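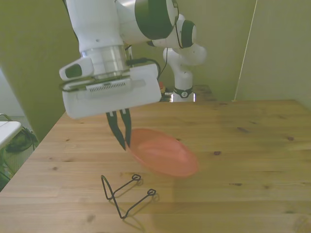

> Hello all, is the pink bowl from the Stultlow kitchen list still free? I would
> take the black wire stand too, if the two can go together. I want to show the
> bowl on a shelf and not only use it for salad. Does it stand well, or is it
> too heavy? And is it good for the microwave?

Dear list,

Thank you for the question. Yes, both are still free, and I prefer to give them together. I answer to everybody, as two other persons have written to me about the same bowl.

The bowl

It is plastic, salmon pink, a little dusty in the color and not shiny. Please do not expect the bright pink of the Rallis bowls that we had on the list in May. It is shallow, with a thin rounded rim which is a bit darker than the inside. The inner wall has very fine ridges, all parallel to the rim. They belong to the bowl and are not scratches. I weighed it for you: 400 grams. I do not know if it is good for the microwave, so I would not try. I have used it only for fruit and for bread dough.

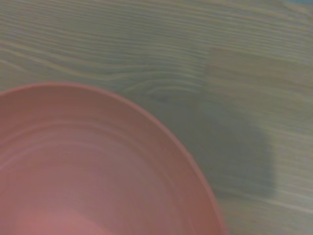

The wire stand

The stand is one piece of thin black wire, bent in a shape like a triangle, with a small closed loop at each of the two ends. I had a plate of 2 pounds on it for a long time and it did not move. With the bowl I have less experience. It stood well when I put it far back, but a bowl is deeper than a plate, so please test it on a low shelf first.

Pickup

I can bring both to the Fomow shop in Belham on Thursday after five. If you prefer the mail, the postage is $6.95 and I will pack the stand inside the bowl with some newspaper. Please write to me directly and not to the whole list, and tell me which way you choose. The colander and the baking tins are already gone.

With kind regards from Stultlow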